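Drinks cans, shelf and table: README

Maintained by Manolis Nikolaidis, Mitevport. Notes first written in January, patched since. Some of it is still rough, sorry, will tidy when there's time.

What this is

Pictures and short clips of drinks cans being put up on a low wooden shelf, taken down again, moved along, knocked about. Cans only. No bottles, no cartons (there was a carton batch, it went into the Zudau folder, ask if you want it).

Clips: 1275
Stills: 3168
Can types on the list: 13
Layouts: 16

What's in the folders

starkau/ is the first batch. Plain layouts, few cans, everything upright to begin with.
chatzigeorgiou/ is the second batch, messier. Cans on their sides, cans close together, cans hiding behind other cans. Most people want this one.
labels/ has one text file per clip. Same name as the clip, different ending.
lists/ has the can list and the layout list, both plain text.
odd/ is leftovers. Don't rely on it, things get moved out of there without warning.

The labels

One line per can. Order on the line: can type, where it is, how it's lying, remarks.

Where: shelf, table, held, gone. "Gone" means out of view, so a can that has rolled off the table gets the same word as one that was never put out in that clip. Known nuisance. Look at the first line of the file if you need to tell them apart.

How it's lying: up, side, tilt, unsure. Tilt is for a can standing on its edge or leaning, anything not flat on its base and not fully over. Please don't guess between up and tilt from a top view, put unsure.

Remarks: free text. Mostly empty. Mine are in lower case, the older ones are a mix.

Can types

Named by main colour and then whatever helps: red-white, silver-blue, silver-dark, white-green and so on. We went by colour in place of drink name as half the cans have the label turned away and you can't read it. Two red-white cans in one clip get a number, red-white-1 and red-white-2, numbered from the left in the first still. If they swap sides later the numbers stay with the can.

Silver-dark is a weak name. Seen end-on, a lot of cans are just silver with a dark end, and at least three types have ended up in there at one time or another. Being split. Slowly.

Layouts

Shelf is a plank of pale wood, raised, always at the far side of the table. Table top is matt black. Shelf doesn't move between layouts, only the cans do. Layouts are numbered in the order we thought of them so the numbers mean nothing much.

Low numbers: cans in a row on the table, shelf empty.
Middle numbers: some on the shelf already, the rest dotted about.
High numbers: as middle, with at least one can over on its side.

A typical high-number still, a few cans up on the plank and the others still down on the black, one of them lying over, left of centre: 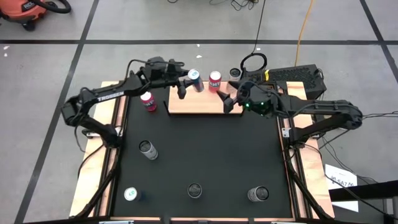
Known problems

Shiny lids. Silver on black gives bright spots and the edge of the can gets lost. Worst in starkau/, where the light was too strong.
Small cans behind tall ones on the shelf. Label says shelf, you may only see a bit of the top. It's still shelf.
Dented cans. A few got squashed and went back in anyway. Not marked seperately, should be.
The Sunday clips in chatzigeorgiou/ have the wrong layout number in the name. Contents fine, use the number inside the label file.

To do

Finish splitting silver-dark.
Fix the Sunday names.
Add dent as a proper remark.
Check wether layout 16 is really different from 13. Looks the same to me.

Using it

Fine for teaching and for your own work. Say where you got it. Don't pass odd/ on to anyone else please. Corrections to labels very welcome, send the clip name and the line you'd change, no need to send the whole file back.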